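Computer Hardware Basics, Unit 2
Taking a Desktop Apart: Drives, Caddies and Cages
Notes to read before the bench session in Room 417

Welcome back, everyone, and thank you for leaving the benches so tidy after Unit 1. Dae-han Son and I came in the next morning and every screwdriver was in its rack, and we were both very pleased!

In this unit we go inside the case. Many of you have told me this is the part you signed up for, and a few of you have told me it is the part you are dreading, and I would like both groups to know that a desktop tower is a friendlier thing than it looks. Nearly everything in it slides, clips or plugs.

Before you open anything

Shut the machine down, switch it off at the back and pull the power cord. Hold the power button in for a few seconds. Put on your wrist strap and clip it to bare metal on the chassis. Then lay the tower on its side so that the board faces up once the panel is off. I like to have a tray for screws on the left and my notebook on the right — you may well prefer it the other way about.

Finding your way around

Start with the power supply, a big metal box with a label full of ratings and approval marks. Please read that label and copy the total wattage onto your worksheet. Next find the memory slots, the expansion slots and the processor socket. An open socket is the most delicate spot on the whole board, so keep fingers, sleeves and dangling lanyards well away from it.

The drive cages come last. They are the bent steel brackets where the drives live, and the thin data cables usually lead you straight to them.

Removing a 3.5-inch drive

Unplug the data cable first and then the power cable, pulling on the plug and never on the wires. If your drive is in a caddy, squeeze or release the latch and draw the whole thing out along its rails. Keep it level with the bay until it is clear, then lift. Hold it by the sides and leave the circuit board on the underside alone.

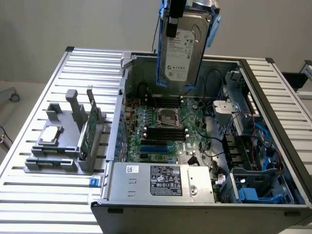

Figure 2. A 3.5-inch hard drive in its blue caddy, above an open tower. The rails run along both side edges of the drive.

When the drive is out, write down what its label tells you (maker, model, capacity) and set it on the antistatic mat. Allow yourself 30 minutes for the whole exercise. It goes faster the second time, I promise.

For your worksheet

Sketch the inside of your case and mark the cages, the power supply and the socket. Note how your caddy grips the drive, and whether you needed any screws. Leave the sheet in the Cloltov tray by the door on your way out.

Nuala Nic Giolla
Questions to extension 2169, mornings are best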